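Search this forum Go Advanced search

Pink desk organiser - front of the desk or back against the wall?

fallia_fan
Right, I need opinions! I've finally got a desk of my own (white, big flat top, bought from the Steltside second-hand place and carried up two flights with a lot of swearing) and I'm at the best bit, the putting-things-on-it bit. I've got a pink organiser from the Fallia range and I can't decide where it lives. At the front by my right hand, where I can grab things? Or pushed back so I've got space to write? I do a lot of letters and I spread out. Also, do you keep paper in yours or only pens?

mossandtwine
Back. Always back. You get the whole depth of the desk for your arms and the letter pad, and you're only stretching a bit for a pen. I had mine at the front for a year and kept catching it with my sleeve.

Rainer
Going to disagree with mossandtwine, sorry. If it's out of reach you stop using it. Everything gets dumped next to the keyboard instead and by December you've got a lovely pink ornament at the back and a heap at the front. Ask me how I know. Mine is on the left by my elbow and I put things back in it without thinking.

mossandtwine
Rainer how deep is your desk?? Mine's a shallow one, I can touch the wall sitting down.

Rainer
Deep. It used to be a dining table. So fair enough, maybe that's the difference.

fallia_fan
Mine's in between, which is no help to anybody, haha. Is anyone using theirs for post? I like the idea of standing envelopes up in it but I worry they'd flop.

pencilcase_jo
Envelopes flop if there are only one or two in there. Put a stiff card behind them, a cereal box side is perfect. I've had roughly 100 sheets of writing paper standing up in mine and it was fine, a full one holds itself up. And please get a plant next to it, pink and green together is gorgeous!

Tharun Unnithan
Team back-of-the-desk, and team plant! We did up the little work corner at Zasside in November 2018 and it's still my favourite spot in the building. It has a white desk up against a brick wall, and I've been moving things about on it ever since, much to everyone's despair. Two to look at:

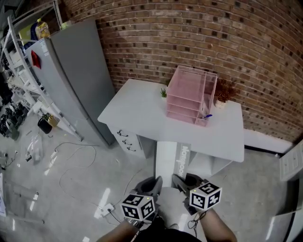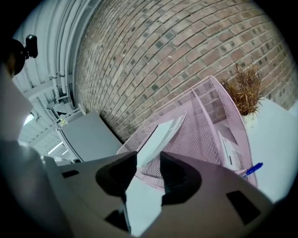 Pens are what I'd sort out first, before you worry about the paper. I used to stuff every pen I owned into one pot and then half of them were dry. Now I keep one good one to hand and the spares go in a drawer. It makes such a difference, I got quite evangelical about it at home too. You can see the blue one at the right-hand side of the organiser, in easy reach if you're right-handed, and in the close view there are two bits of white paper in the compartments - so yes to keeping paper in there, fallia_fan, I'd say go for it. The plant with the brownish leaves behind it is my other tip. Against brick that rusty colour looks brilliant with the pink, much warmer than I expected, and a small white pot doesn't eat up the desk.

mossandtwine
Oh I love that wall. And the spiky green one on the other side of the organiser! I feel vindicated about the space, look at all that clear desktop.

Rainer
It's a nice corner, I'll give you that. I'd still pull the organiser forward a hand's width. But I would fill that desktop with rubbish in an afternoon so don't listen to me.

pencilcase_jo
Three drawers on the left as well, jealous. Mine has none. Tharun, do you stand the paper in the front section or the back?

Tharun Unnithan
Front for anything I need to deal with, back for whatever can wait. It wanders a bit. I clear out the back section when I remember, and there's usually an old receipt in it.

fallia_fan
This is so helpful, thank you all! I'm going with the back but off to the right, and I'll try it for a fortnight before I fix anything down. Front section for letters to answer, and I've got a cereal box side ready, jo. Off to look at succulents now. Does anyone know if they mind being near a radiator?

mossandtwine
Mine sits above one and it's fine, just check the soil a bit more often in winter.

Thread 2092 - Desks and small spaces
Contact us | Copyright Desks and Small Spaces forum | Back to top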